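Cor Declercq @cordeclercq
25 September 2022

OK, gripper finger thread, as promised to the three people who asked. I've been swapping fingers on our mug setup at Plistberg and I have opinions!

For anyone new: two small arms, one on each side of a marble-look counter, and a pile of mugs that need to end up on a tray. Left arm and right arm both pick, depending on what they can reach. It's a dumb task and I love it.

The contest is between the smooth fingers we printed back in June (Frans Hendriks drew them up over lunch and they were never meant to last) and a textured set from Drerby. Same motors, same stroke, only the fingers change.

First impressions of the smooth ones: fine on anything with a handle you can get at square on. Come in at an angle on a glazed mug and they start to slide, and then you're chasing the thing across the counter like an air hockey puck.

Textured ones: night and day on the matte black mug. I'd expected the shiny mugs to gain the most and they gained a little, but the black one went from my least favorite to the one I use for demos.

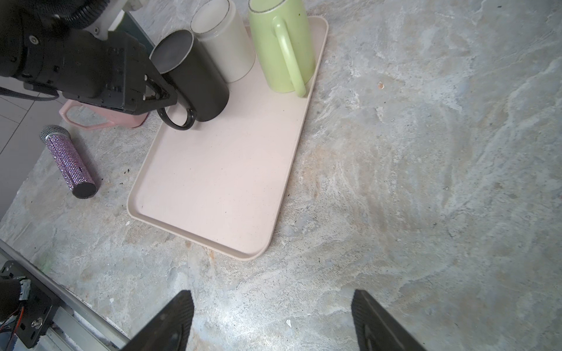
Wrist cam with the textured fingers at the bottom. Other arm is over by the black mug.

You'll notice how much of the view the fingers eat up. Ward Van Damme has been after me to tilt the camera ever since we put it on, and I keep saying I'll do it after the next batch. Ward, I'll do it after the next batch.

The tilt is a real tradeoff, though. Point it down more and you get a lovely look at the fingertips closing, but you lose the far end of the tray, and then you have no idea whether the spot you're heading for already has a mug in it. I'd rather see the tray.

Numbers, because somebody will ask. I did 90 picks with each set, mixed mugs, handles pointing wherever they landed. Smooth fingers dropped or shoved the mug on 30 of them. I don't have a clean count for the textured set yet (I changed the closing speed partway through like an idiot and have to throw out a chunk), but it's a lot lower.

So please don't quote me on a ratio. Kartini Harahap already tried to put one on a slide.

Handles vs. rims! This is where people here really disagree. Kartini grabs the rim every time, one finger in and one out, and she's quick. I go for the handle because I like knowing which way the mug is going to swing.

With the smooth fingers she was beating me easily. With the textured ones we're about even, and I'm going to keep saying that until she makes me do a timed run.

One gripe about the Drerby set: the fingers are thicker. Not by much, but getting the inside finger between two mugs that are already next to each other is a squeeze, and I've bumped a neighbor more than once. If they made the same texture on a slimmer finger I'd order it tonight.
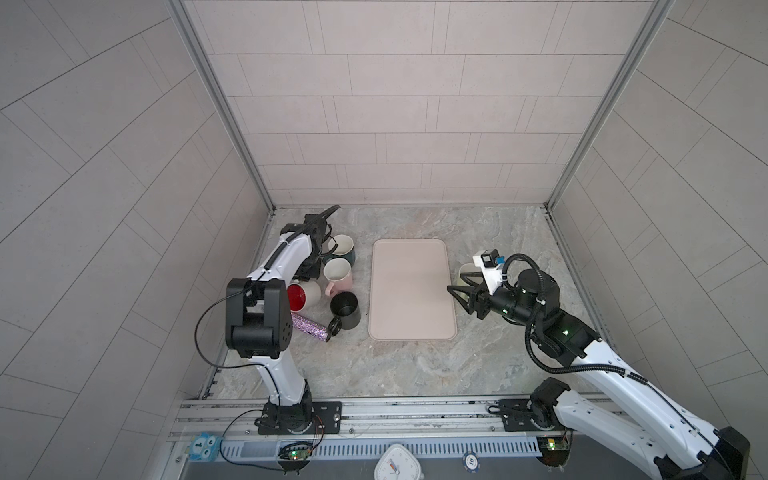 Controllers, quickly. We've been on the Cukevari box for the left arm and the old Prins one for the right, which was supposed to last a week while we waited for a second Cukevari. It has been a lot longer than a week.

The Cukevari is smoother at low speed. You feel it most in the last little bit before the fingers close, where the Prins arm does a tiny shiver. On a heavy mug who cares. On a light one it's enough to make you back off and line up again.

The Prins has the better force readout, and I'll fight anyone on this. I can see the moment it touches something. On the other box the number sort of wanders up and I end up watching the camera instead.

Thijs Maes says that's a filter setting and I haven't read the manual. Both true.

Cable stuff, for the builders: give the wrist more slack than you think. I had the camera cable zip-tied nice and neat along the forearm and it looked gorgeous right up until the wrist rolled all the way over. Now it gets a big ugly loop and I've had no dropouts.

Somebody asked about mug choice. Mostly it's whatever was in the kitchen, but do get some variety in the insides! Dark inside a dark mug is miserable for finding the rim on camera. A bright red inside is so easy it's practically cheating.

Also asked: do you wipe the fingers? Yes. Dry cloth, between batches. The textured pads pick up crumbs and whatever else is on the counter, and then they grip worse than the smooth ones did.

Where I've landed for now: textured fingers stay on both arms, camera stays where it is (sorry Ward), and I'm redoing the batch I spoiled with one closing speed the whole way through. Nearly 200 picks if I do both arms, so give me a few evenings.

If you've got a slim textured finger that fits a small parallel gripper, send me the file. I can print most things up here and I'll post how it does.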